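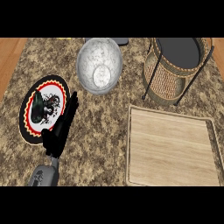 Informe de avance para la Fundación Nolley
Proyecto: Recetario oral del barrio de Merkport
Periodo: de septiembre a diciembre
Responsable: Ketsara Thaweesak

Estimado equipo de la Fundación:

Cierro este segundo periodo con muchísimas ganas de contarles cómo va el proyecto, porque el archivo ha crecido más de lo que me atrevía a poner en la solicitud. Hemos grabado ya 33 entrevistas en cocinas, patios y trastiendas de Merkport, y la lista de vecinos que quieren participar sigue abierta. En verano teníamos que ir puerta por puerta; ahora nos paran en el mercado para preguntarnos cuándo les toca.

Entrevistas y transcripción

De las grabaciones hechas, están transcritas y revisadas por los propios entrevistados todas menos siete. Las que faltan son las más largas y también las más complicadas, con tres generaciones hablando a la vez y cambiando de lengua a media frase. Para esas hemos decidido conservar los cambios de idioma tal como suenan y añadir la traducción en una columna aparte. Lleva más tiempo, pero al leer las primeras páginas de prueba nos convencimos enseguida — se oye a la gente discutir sobre la cantidad de vinagre.

El capítulo de conservas ha sido la gran sorpresa. Lo habíamos previsto como una sección breve y reúne ya material para el doble de páginas: encurtidos de nabo, limón en sal, berenjenas en aceite, una mermelada de tomate verde que apareció en cuatro casas distintas con cuatro nombres. Propongo darle capítulo propio y pasar las salsas al de guisos.

Prueba de recetas

Cada receta se cocina dos veces antes de entrar en el libro: una con quien la cuenta y otra en la cocina de la asociación Duangkaew, siguiendo solo el texto escrito. La segunda es la que nos enseña dónde falla la redacción. «Un puñado», «hasta que huela» y «lo que pida la masa» son indicaciones estupendas si una tiene al lado a quien las dice. Hemos optado por dejar la expresión original y poner detrás una medida orientativa en gramos.

El arroz caldoso de los domingos necesitó tres intentos. El pan plano salió bien a la primera, y de ahí que lo hayamos elegido para abrir el libro.

Taller escolar

El taller arrancó en octubre con dos grupos de primaria. Los niños preparan las preguntas en clase, entrevistan a alguien de su familia y vuelven con una receta escrita a mano y una historia. Hay hallazgos preciosos, y varios van a entrar en el volumen con la letra original. Las maestras nos han pedido continuar el segundo trimestre, los lunes por la tarde, y por nuestra parte la respuesta es un sí rotundo.

Presupuesto

El gasto va acorde con lo previsto, con dos variaciones. La compra de ingredientes ha superado la partida en 335 euros, debido sobre todo al aceite y a las repeticiones mencionadas. En cambio, Todomix nos cedió el equipo de sonido durante todo el periodo, y el dinero reservado para alquilarlo sigue intacto. Solicito autorización para cubrir lo primero con lo segundo y destinar el resto a horas de traducción. Adjunto el detalle de facturas en hoja aparte.

Próximos pasos

En enero terminamos las transcripciones pendientes y empezamos la maquetación. El libro tendrá unas 200 páginas, con índice por ingrediente y por calle — esta segunda idea fue de los vecinos y nos encanta. Queda por decidir si las grabaciones se publican completas en la web o solo en fragmentos; varias familias prefieren lo segundo y queremos hablar con cada una antes de cerrar nada.

Necesitaría de ustedes la conformidad con el cambio de capítulos y con el traspaso entre partidas, a ser posible antes de que empecemos a maquetar. Y si alguien de la Fundación quiere venir a una de las sesiones de cocina, ¡por favor, que avise! Empezamos a las diez y se come a las dos.

Un saludo muy cordial,

Ketsara Thaweesak
Coordinadora del proyecto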